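Two hands are harder than one

April 19, 2018

I promised a few of you I'd write about the teaching side of things, and then I kept putting it off, partly from being tired and partly from not knowing how to make it sound like work. My aunt still thinks I play video games all day. She isn't so far off! I sit on a stool with a controller in each hand, I move, and the arms move, and the whole business gets saved so that later a computer can chew on it.

We've been on bags since I got back from Negash. Before that it was blocks and cups, which I could do half asleep, and I suppose I got a little proud. A block stays a block. You pinch it, you lift it, you put it down, and it has the same shape it had when you started. A snack bag changes every time you so much as breathe on it, and the place you meant to grab has folded itself under before you get there. My first afternoon I recorded 24 tries and threw out all but 6 of them.

Lalit Maurya sat with me the next morning and watched without saying much, which made me clumsier. Then he told me to stop going for the corner. Come down over the top, he said, where the bag has bunched up, and close slowly, and let the other arm wait until it has something to do. I had been waving the left one around the whole time, the way you'd hold out your free hand crossing a creek on stones. It all goes into the recording, of course, and a robot that learns from me would learn the waving too.
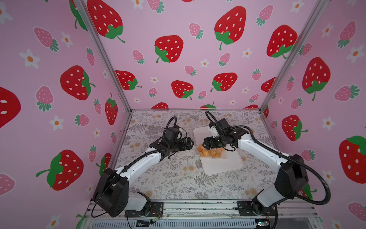 Gadisa Beyene disagrees with Lalit about the waiting arm, and told me so at lunch: if it always hangs back, the robot will never learn that it's allowed to help, and I ought to bring it in early now and then, even when I don't strictly need it. I went back and forth on this all the way home. I think they may both be right, depending on the bag, and for now I do a batch one way and a batch the other and write down which was which.

What I like best is the point, maybe an hour in, when I quit thinking about left and right and the arms just go where I'm looking. I can't feel anything through the controllers, mind you, so I've started listening instead. There's a crinkle when the fingers first touch the plastic and a different, tighter one when they've got hold of it, and I've come to trust that second crinkle more than my eyes.

Our count for the project stands at 993 good ones, out of over 3945 recorded, and I'd love to see it reach a thousand before I go visit my mother. Asnakech Bogale has the early shift this week and she is much quicker than I am, so it may well get there without me. After bags comes folding cloth. I'm told it's worse.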